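Buy the plates first

Every January I get asked to look over equipment budgets for small automation projects, and every January I find the same thing missing. The arms are there, priced to the penny. The grippers are there, with a spare set if someone has been burnt before. Then comes a single line near the bottom marked "consumables and sundries", with whatever was left over after the rest had been added up. I love that line. I think it's the most interesting line in the whole sheet, and I'd like to see it moved to the top.

I've spent a good part of the last year helping Rosivine, a small firm that wants to sort and stack tableware with two arms working over one counter. It is a lovely problem. Plates are flat, shiny and heavy for their thickness, and they love to sit tightly on top of one another. A person clearing up after lunch does it while talking. Getting a pair of grippers to do it makes you look at a plate properly for the first time in your life, and I mean that as a recommendation!
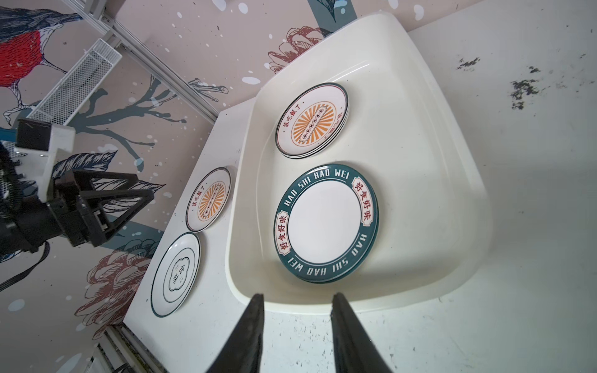

When we did the first budget we allowed for one kind of plate, plain white, bought from a catering wholesaler in a box. It seemed sensible and it was cheap. But think about who'll be using the thing. Canteens and noodle bars don't all buy plain white. They buy patterned plates, plates with writing round the rim, plates with a dark edge and a pale middle, and they mix them, and when some get broken they top up with whatever the shop has that month. If your test stock doesn't look like that, your testing doesn't tell you much about the job you're being paid to do.

So we went back and spent 600 pounds on crockery, tubs and trays. I remember the little silence when I put that figure up next to the price of the arms, as though I'd asked for curtains. Yet it was the best value on the sheet. For that money you can have several patterns, enough of each to stack, and tubs in more than one shape. You can afford to break things too, and you should plan to. A team that is nervous about chipping a plate will run slow, careful trials for weeks and learn very little from them.

The same goes for the surroundings. I'm all for spending a bit on patterned wall covering and changing it now and then. People laugh until they've moved a working setup from a bare room into a real kitchen and watched it go to pieces over some tiles. Wallpaper is cheap and hanging it takes an afternoon.

My second plea is about arms, and here I'm going to argue for buying two of a modest sort where many people would buy one very good one. I know the case for the single fine machine. It's more precise, it's easier to look after, and there's only one lot of cabling to trip over. But so much kitchen work is done with two hands. One holds the tub still while the other reaches in, or one nudges a plate to the edge so the other can get under it. If you buy one arm you end up paying for clever fixtures to do the job of the missing hand, and fixtures only know one size of plate.
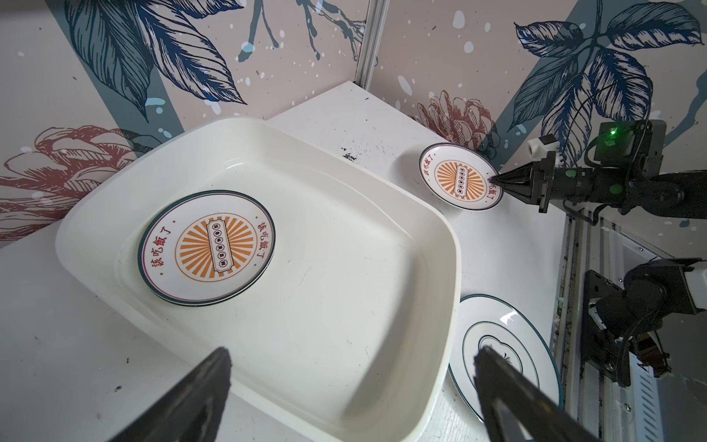
Lolero, who quoted us for the frame, wanted to sell us a solid welded stand. I can see why, as it would have been a beautiful object. We chose bolted aluminium rail, and I'd make the same choice again tomorrow. In the first few months you will move everything. You'll find the arm can't quite reach the far corner of the counter, or that the two of them want to be a hand's width further apart. With rail that's a morning with a hex key. With a welded stand it's a new stand, or more likely a long spell of pretending the old one is fine.

The rail, brackets, cable ties and fixings came from Curkitport for 2,842 pounds, delivery included. That was more than I'd guessed, and I should own up that I had guessed without a list. Make the list! Brackets are dear, you need far more of them than you think, and cables always want to be longer than the ones in the box.

There's a fair objection to all this, put to me very politely at Eklund when I gave them the same speech. They said that a budget heavy on plates and brackets looks unserious to whoever signs it off. I do understand. A robot arm is easy to approve, it has a brochure. A stack of patterned dinner plates looks like somebody's wedding list. My answer is to put the plates under "test equipment", which they are, and to invite the person with the pen to come and watch for half an hour. Let them see a gripper going for the top plate of a stack. They'll be leaning over the counter within minutes, suggesting bowls.

And do cost the bowls. We haven't yet, and they're on next year's sheet along with a deeper tub and a second set of fingertips.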